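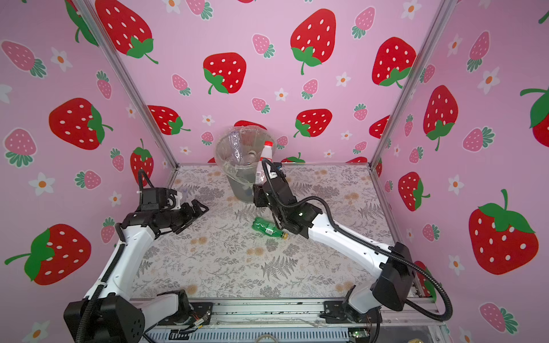

Plullau dye shed notebook
December 27, 2022

Madder on the Farno yarn, second go. Ravinder in the morning, me the rest of the day. Writing this up fast before I lose the order of things.

Why again: the last batch came out brick brown at one end of the skein and a decent red at the other. Ravinder says heat. I say water. Could be both. The shed tap is soft and the recipe in the green folder was written by someone with a chalky well, it says nothing about adding chalk because they never needed to. So today same yarn, same roots, same pot, only the water changed.

Yarn: 400 g Farno two-ply, undyed, split into equal skeins. Scoured yesterday with the plain soap, rinsed until it stopped squeaking. One skein had a tangle I cut out, sorry, weighed it again after. Figure-eight ties, loose this time. Last time I tied them too tight and we got those pale bars, which Sławomir liked and wants for a scarf. Not the point of the excercise.

Mordant: alum, usual proportion, no cream of tartar. Brought up slow, held below a simmer, left to cool in the pot with the lid on. Lifted out, squeezed, not rinsed. Kept damp in a towel. Don't let them dry out on the rack over lunch like the last lot.

Madder: chopped root from the Bielecka sack, not the powder. The powder gets in the wool and you are still shaking orange dust out of it in spring. Soaked overnight. Poured off the first water — very yellow, smells like a damp cupboard. Kept it in the lidded bucket, label says MADDER FIRST POUR, please do not tip it on the beds again.

Pot A, shed tap water. 2000 ml to start and topped up as it dropped.
Pot B, same amount of Brerkum well water that Ravinder drove over. Hard as nails, leaves a white ring on everything.

Both pots got the same weight of soaked root in a stocking bag. Bag knotted. Knot on pot A slipped and I had bits of root all through the wool, picked out most of them. Note to buy proper mesh bags, the stockings are not up to it.

Heat: this is the bit I watched. Thermometer clipped to the side, not touching the bottom. Came up very slowly. Turned the ring down long before I wanted to. Pot B ran ahead because the left ring is stronger, swapped them over half way. Should have swapped earlier. Held both for two hours at hand-hot-plus, no bubbles, stirred when I passed. Then off, lids on.
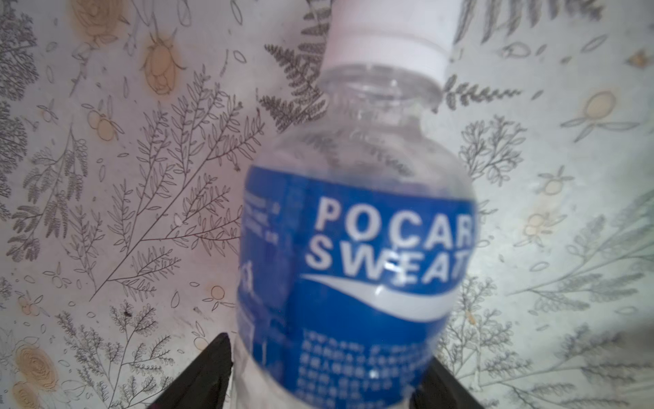 Clear bottle, blue label, white cap.

Results so far, wool still in the pots, only lifted a corner on the stick:

A — orange going to coral. Even. Pretty actually but not what anyone would call red.
B — proper red, a bit blue in the shade of the door. Some streaking near the ties.

So water matters, and a lot. Heat was the same in both bar the ring problem and there's no brown in either, so I'll give Ravinder that one too. Brown was the boil. Orange was the soft water. We were both right and I wrote it down here so it can't be argued over tea.

Dipped a scrap from pot A in a jar of well water with a pinch of chalk. Shifted toward red while I stood there. Not all the way to B. Left the scrap in overnight, will look tomorow.

Iron test: dropped the old nails liquid in a cup of pot A liquor, put a scrap in. Went a dull plum, quite fast. Too much. Next time a few drops and pull it early. Scrap is pinned to the board under IRON, STRONG. It feels harsher than the others, which fits with what Sławomir said about not leaving wool in iron.

Second bath: both pots will go again for paler shades. Don't throw the root bags out. Ravinder wants to put the soft water bath on silk. Fine, but do the silk on its own, it grabs everything before the wool gets any.

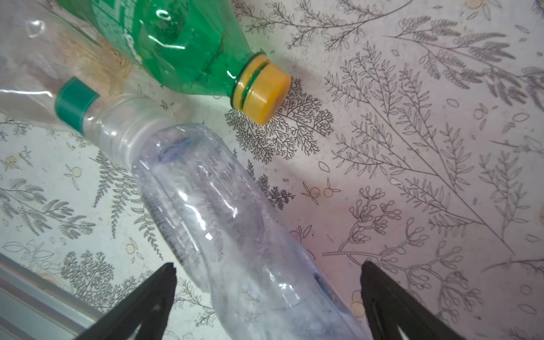 Can I just add chalk to the tap water and skip hauling the well water over?

Chalk does most of it. Stir a little into the bath before the root goes in, let it settle, and check the shade on a scrap before you commit a skein. Add more if it still looks orange. The well water may have other things in it that we haven't tested for, so a chalked bath could land a little off from pot B, but for everyday red it should be close enough.

That was asked by Sławomir on the phone and I've put it in because it will come up again. Want to run it properly as pot C: tap water plus chalk, same yarn, same weight of root. If C sits next to B on the board and you can't tell them apart from across the shed then no more driving to Brerkum with cans in the back.

Things that went wrong, all small:
Left ring too strong, mentioned.
Knot, mentioned.
Forgot to weigh the root dry before soaking and had to work back from what's left in the sack. The split between the pots is right, it's the total I don't fully trust.
Wooden stick from the walnut day still bleeds. Use the clean ones. I only noticed when there was a brown thumbprint on the towel. Don't think it touched the wool.

Drying: rack by the north window, out of the sun. No rinse till morning. Then tepid water, no soap first, see how much comes off. If pot B bleeds badly, wash with the plain soap and write down what shade it goes. Soap pushed the last one pinker.

Light test: wind a card from each skein, cover half with foil, tape in the south window. Write the date on the BACK this time. The front ones from summer faded along with the wool and now I can't read them.

To buy or find:
mesh bags
chalk, the plain ground kind
more alum, tub is down to the scoop
litmus strips, the ones in the drawer are damp and all read the same

Sack from Bielecka is past half. Ravinder to order, ask if it's this year's root or older, the last one was meant to be aged longer and the color was deeper.

Lids left on, rings off, checked them. Key back on the hook.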